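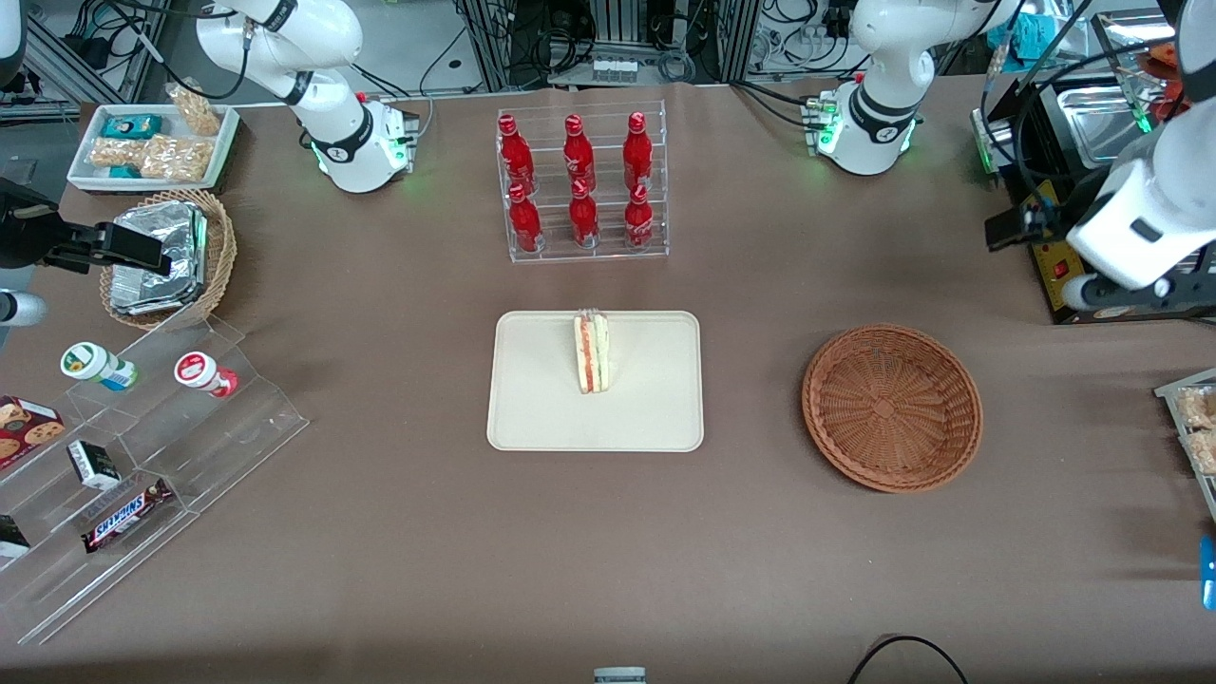 A reader in Kakeck writes that the pantry moth traps sold for home use are a waste of money, having caught 62 moths in a month with no drop in the number flying around the kitchen. The count is believable and the complaint is common. It rests on a misreading of what the trap does.

A pheromone trap holds a sticky card and a lure that copies the scent of the female. Only males respond. A male that has already mated before landing on the card makes no difference to the next generation, and a single female can lay well over a hundred eggs. The card is a gauge. It shows that moths are present and, if moved from shelf to shelf, which cupboard they are coming from.

The source is nearly always a dry product that has been open for some time: flour, oats, nuts, birdseed, dog biscuits. Look for webbing in the corners of the bag and under the folded top. Larvae can chew through thin plastic film, so a sealed bag is not proof of anything. Discard what is infested, then freeze the remaining dry goods for 10 days at 0 °F.

Vacuum shelf-pin holes and the seam behind the back panel - larvae crawl there to pupate. Spraying shelves is not advised where food is stored.

Replace the lure at the interval printed on the packet. Keep one trap per room, away from open windows, until two months have passed without a catch.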